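Why did the gripper not let go?

A story about a small fault and how people found it

By Amirul Ismail

Have you ever had a piece of sticky tape on your finger? You open your hand, you shake it, and the tape is still there. Your hand did what you asked, but the tape did not listen. Something like this can happen to a robot too.

At Skoltow we teach robots to tidy up. Our robot is called Sileck. It has two arms, and at the end of each arm there is a gripper. A gripper is the robot's hand. It does not have five fingers like you. It has only two, and they open and close like the beak of a bird.

How does a robot learn?

Sileck cannot learn from a book. First a person must show the job many times. The person holds a gripper in the hand, the same shape as the robot's gripper, and picks things up with it. A small camera on the gripper records everything. Later the computer looks at all these recordings and tries to find what they have in common. For the tidying job we made 400 recordings. This is a lot of tidying! My arms were tired in the evening.

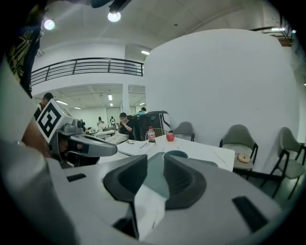 Paper was the thing that gave us trouble. An apple is easy for a gripper, because an apple keeps its shape. A bottle is also quite easy. But think about a crumpled white piece of paper, like the one between the two dark grey fingers. It has soft parts, folded parts and thin corners which hang down. Every crumpled paper is different from every other, and when you squeeze it, it changes again.

What went wrong?

One morning in July, Sileck picked up a paper from the table and carried it to the bin. It opened its fingers. Then it went back to the table for the next one. But the first paper had not fallen! A thin corner was stuck at the side of one finger, and the paper travelled back with the arm.

Sileck did not know this. It closed its fingers on the second paper, and now it had two papers in a thick lump. The fingers could not close as far as they should. The motor pushed harder and harder, and it became warm. Then a red light came on and the arm stopped in the air.

Was it dangerous?

No, and I want to explain why. Inside the gripper there is a small part which we call the Holub switch. It feels how hard the motor is working. If the motor works too hard for 2 seconds, the switch turns it off. The robot does not get to choose. This is good, because a robot which is confused should stop and wait for a person.

We have also a rule for people. When the red light is on, you do not put your fingers near the gripper, even if you can see the problem very well. First you press the big stop button. Then you wait 15 seconds. Only after this you may take the paper out.

How did we find the reason?

We looked at the recordings again, slowly. When a person holds the gripper and the paper does not fall, the person gives a little shake. We do it without thinking. But our computer program, Skistum, was cutting the end of each recording, just after the fingers opened. So the little shake was thrown away, and Sileck never saw it. The robot was not naughty or lazy. We had forgotten to show it the whole job.

Now Skistum keeps the end of every recording. Sileck also looks at its fingers before it leaves the bin — if it sees something white there, it opens wide and shakes again. Most papers fall at the first shake. Very small ones are still difficult, and we are working on them.

Try it at home

You need two wooden spoons, a bowl and some old paper. Crumple the paper into balls, some tight and some loose. Hold one spoon in each hand and carry the balls to the bowl. Which ones are hard to drop? Now put a tiny bit of water on the spoons and try again. Draw what you saw, and show it to a friend.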